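3 min read

What I've been up to: laundry, mostly

When I signed up for a turn on the Trirnska project I pictured something a little grander than socks. But socks it is! Since June I've been steering the two arms at the Alvarado bench by hand, over and over, so the software has something to learn from, and I've gotten weirdly attached to the job.

If you haven't stopped by, the setup is small. There's a white basket, an olive-green basket, hangers on a rail and one of those round pink clip hangers with the little clothespins. I sit with a controller in each hand and do the chore slowly, and every run gets saved along with the wrist views. A sock over the rim of a basket fills up most of my screen, and I have to decide right then whether I've got one layer of fabric or two (I guess wrong plenty). 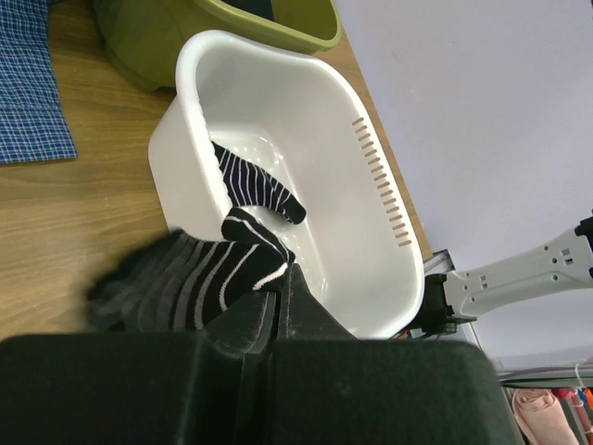
Slow hands, please

My first batch was bad. I kept 83 runs and Rosaura Taipe went through them with me and threw out 37, very kindly, over a bag of pretzels. Most of them had the same problem: I'd rush the grab, miss, and then poke at the cloth until something stuck. A person does that without thinking. The arm copies it faithfully, poking and all, and then you've got a robot with my bad habits.

So now I pause before closing the gripper, and I start over if I catch myself fishing around. Folded clothes in the green basket are the part I like best, because you can come straight down from the top and take your time.
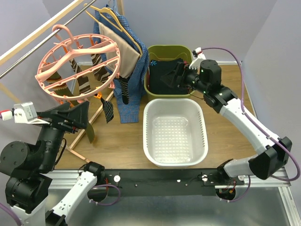 Right arm over the green basket, left arm by the drying rack.

The clip hanger is another story. It swings! Touch one side and the whole ring wants to turn, so I like to steady it with one arm and bring the sock over with the other. That means two hands doing two different jobs, and for the first week my left hand kept trying to do whatever my right hand was doing. Think patting your head and rubbing your stomach, with a lot more dropped socks.

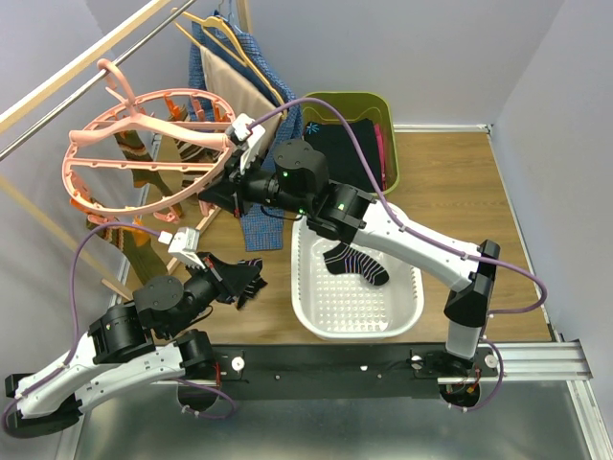
Rosaura's trick is to say the steps out loud, "hold, lift, over, wait," and I've started doing it too, even when I'm alone in there. It helps with the wait, mainly. I also quit trying to do long sessions. After 12 runs I get sloppy, so I get up, refill my coffee and come back.

Next up is the Brarkico towel set, which is bigger and floppier and will probably make me miss the socks. If you'd like to try steering, come find me and I'll put you on for a couple of practice runs that don't get saved. And if you have odd socks at home, stripes especially, I'll take them.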